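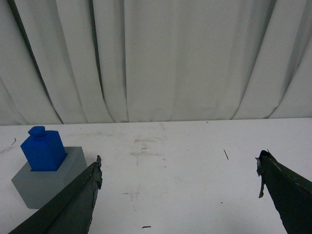
A listener wrote in to say that music podcasts are mostly old men agreeing with each other about drummers, and could we please tell her why she should bother with ours. Fair question. We argued over it for most of an episode and didn't settle it.

About Gresimar

Gresimar is a small audio company that makes shows about records and the people who worked on them. We started with 2 microphones and a dislike of anniversary documentaries. There are 4 of us now, plus an editor who would prefer we talked less.

We don't believe in lost masterpieces. Most lost albums were lost for a reason, and the story about the label burning the tapes usually gets better each time the bass player tells it. So we ask for session logs, contracts, tour receipts. Sometimes they back him up.

Our shows

Barkesano: long interviews with engineers and road crew, 28 episodes so far.
Plavix Street: regional scenes that may or may not have been scenes.
The Hendriks Tapes: on hold until November, or until the rights are cleared.

We take no money from labels. A few have offered, though not very much.

Corrections go out at the top of the next episode. Last season we had 6.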